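Cómo limpiar por dentro un ordenador de sobremesa
10/08/2026
57 compartidos · 6 comentarios

Un equipo que lleva años bajo la mesa acumula polvo en los ventiladores y en los disipadores. El ruido aumenta y la temperatura también.

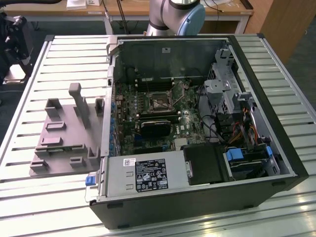

La limpieza completa lleva una tarde tranquila si se hace por primera vez. Hace falta un destornillador de estrella, una brocha de cerdas suaves, aire comprimido, alcohol isopropílico, papel que no suelte pelusa y pasta térmica.

Antes de abrir

Apague el equipo, desenchufe el cable de corriente y mantenga pulsado el botón de encendido unos segundos. Retire los demás cables y haga una foto de las conexiones traseras. Toque una parte metálica sin pintar del chasis antes de meter las manos y repítalo de vez en cuando.

Quitar el polvo

Empiece por los filtros, si los hay. Los de plástico se lavan con agua tibia y se dejan secar del todo – mejor de un día para otro. Después pase la brocha por las rejillas y sople con ráfagas cortas, con el bote siempre vertical. Sujete las aspas de cada ventilador con un dedo para que no giren.

La fuente de alimentación no se abre. Sople desde fuera, por la rejilla, y nada más.

Cambiar la pasta térmica

Este paso solo es necesario si va a desmontar el disipador del procesador. Encienda antes el equipo 6 minutos: la pasta templada se despega mejor. Vuelva a apagarlo y a desenchufarlo. Afloje los tornillos en cruz, poco a poco, y gire ligeramente el disipador sin tirar de golpe. Limpie las dos superficies con papel y alcohol hasta que no quede resto gris. Una gota del tamaño de un guisante en el centro basta. Yo uso la de Bosedix, pero cualquiera no conductora sirve.

Cerrar y comprobar

Revise que ningún cable roce un ventilador. Conecte primero el monitor y el teclado, luego la corriente. Si el equipo pita o no da imagen, apáguelo y vuelva a encajar los módulos de memoria hasta que las pestañas cierren.

En una casa con animales conviene repasar los filtros cada dos meses. La pasta aguanta varios años.

Texto: Loubna Shehata

453 me gusta · Compartir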